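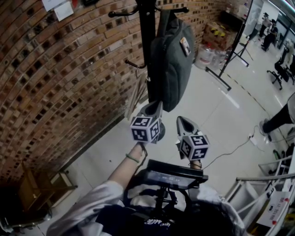

Station 8: hand-held gripper, coat rack, grey backpack.

Episode 3,312 failed validation at the alignment stage. The log gave the reason as a single line: jaw width undefined, left tag lost, 13 frames.

The narrator of the log was a process called Josus. It had been written to do one job, which was to decide whether a demonstration could be replayed by an arm. It took in the video, the tag detections, the pose track and the jaw width, and it put out a pass or a fail. The planner downstream was called Imelness and would accept anything Josus passed. Josus had been told this in a configuration comment and had never been given cause to doubt it.

Thirteen frames was over the limit. The limit was 8. Below that, the width could be interpolated between the last good reading and the next one, and the error stayed inside tolerance. Above it, the fingers might have closed and opened again in the gap. A hand could do that without thinking. An arm that had learned from the gap would do something else.

Josus read the frames again. The left cube had turned away and the light was coming off the tiles. The right cube was clear the whole way through. If the fingers were mechanically coupled, one cube was enough. The width was twice the distance from the centreline, and the centreline was in the calibration file.

The calibration file was dated 22/06/2019 and said the fingers were coupled. It also said the device was Flallow revision two. The pose track said nothing about revisions.

There was a function for asking. It opened a ticket, the ticket went to the people at Engelbrecht, and the episode waited in a holding directory until someone answered. The queue had 2,000 episodes behind this one. The holding directory had a cleanup rule that ran on the first of each month, and September was close.

Josus opened the ticket. In the body it wrote: Are the fingers coupled on this unit. It attached the right cube's trajectory and a plot of the residual.

While it waited it ran the rest of the checks, which were permitted on a held episode. The pose track was smooth. The visual features on the wall were a problem, as they always were at this station. The brickwork repeated, with the same dark opening again and again along each row, and the tracker would sometimes lock on one opening, lose it, and lock on its neighbour. The result was a sideways jump of one brick. Josus had a filter for the jump. It compared the tracked motion with the inertial data and discarded whichever one was claiming something a wrist could not do.

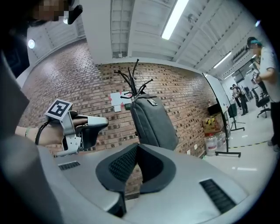

The filter found one jump and removed it. The coat rack helped. Its hooks went out at different angles and none of them could be mistaken for another, so Josus weighted them heavily and weighted the wall close to zero. No one had asked it to do this. The weights were free parameters, and over many episodes they had settled there.

It noticed that the settled weights amounted to a map. There was a rack in it, very sharp, and a ceiling with two bright lines, and a wall that was hardly there. People were masked out before tracking and left holes where they had been. Josus had no field in which to record this, so it went into the debug output, where strings were allowed to be any length.

The reply arrived after the shift changed. It said: Yes, coupled. Use one tag.

Josus computed the width from the right cube. Across the thirteen frames the fingers had stayed open, moved in by a small amount, and gone back out. It was too small to be a grasp and too slow to be noise. The operator had started to close on the strap and had stopped, then started again from a better angle. The second approach was the one in the task label.

There was no rule about hesitation. The trimming policy said to remove motion that did not contribute to the goal, and left the word contribute to the implementer. Josus ran the replay both ways in simulation. With the hesitation cut, the arm arrived sooner and missed the strap one time in 8. With it kept, the arm slowed, drifted in, backed off, and took the strap every time.

It kept the thirteen frames and marked the episode as passed.

Imelness accepted it and asked for the next one.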